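Shared laundry to stay open at Gatchalian Court

Residents of Gatchalian Court in Dralach will keep their shared ground-floor laundry after all, following a long and mostly good-humoured meeting in the dining hall that ran well past the time the tea urn was meant to be switched off.

The building's owner, Prirkov Housing, had proposed turning the room into storage lockers and asking tenants to use the laundromat on Fanon Street instead. For many of the 111 households that would have meant a walk up the hill with a heavy bag, and in August, when the rain comes in sideways off the harbour, that is nobody's favourite walk.

A petition went up beside the letterboxes in June and filled its first page before dinner. Letters followed, some of them lovely and one of them four sides long, and most had less to say about washing than about neighbours. People wrote about learning whose daughter had started school, about swapping lemons for eggs while the towels went round, and about the winter when half the top floor got to know each other over a broken dryer.
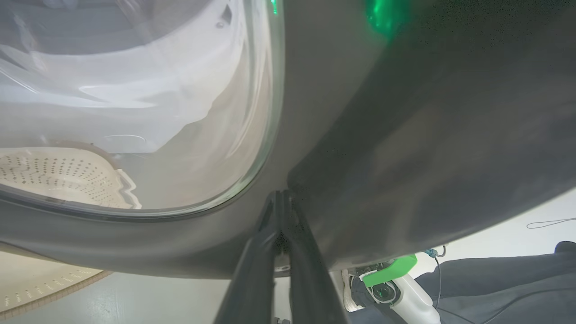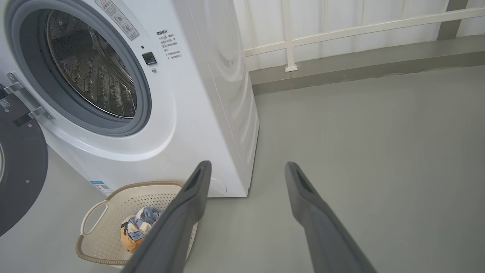
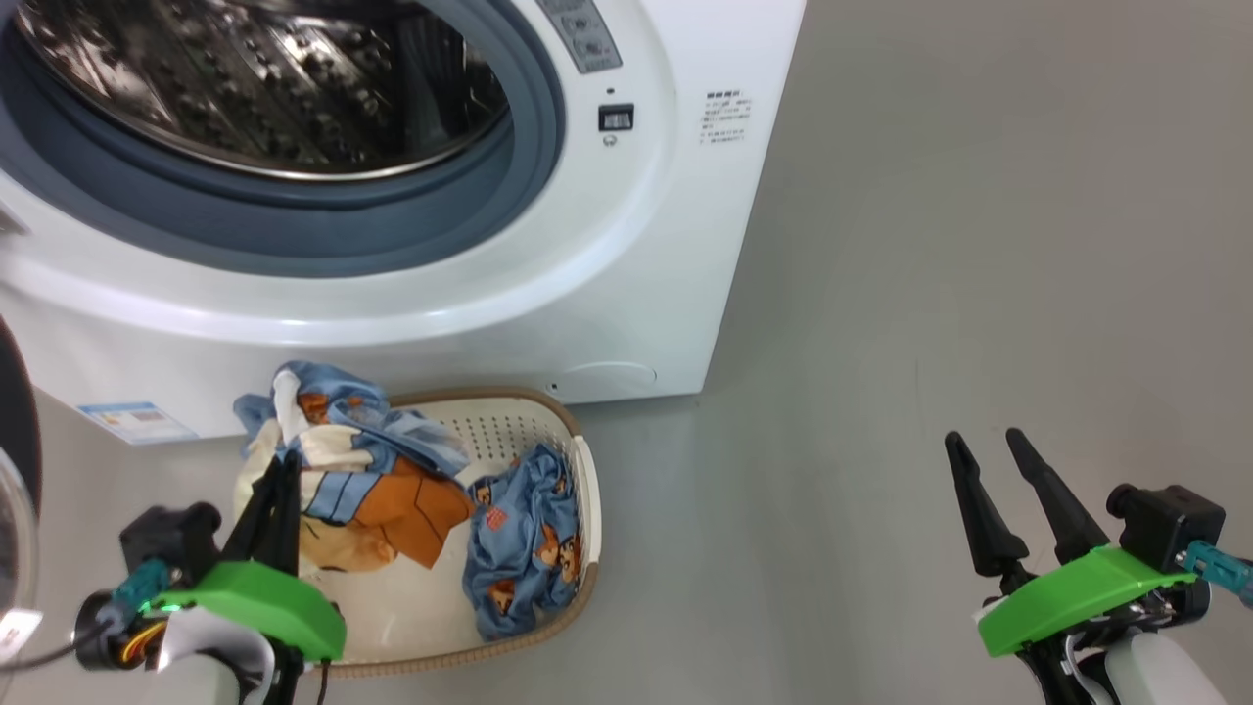

Front-loading washing machines, all three pictures.

Prirkov Housing told the meeting it had listened and that the lockers would go into the old bicycle store, which has had a leaky roof for years and will now be fixed as part of the same job. The laundry will get a fresh coat of paint, a better light over the door and a proper folding bench, something tenants have been asking for since the last one lost a leg.

There will be a small change to the hours. The room will open at 7 am and close at 9 pm, a kindness to the families living directly above it, who have put up with a good deal of late-night spinning over the years. The cost of a wash stays at two dollars for now, and the company has promised to give plenty of notice before that changes.

Work on the bicycle store is due to begin in September and should take around 32 days, weather permitting. Anyone with a bike still in there is asked to move it before then - and if you recognise the purple tricycle with the missing bell, please come and claim it from the front office.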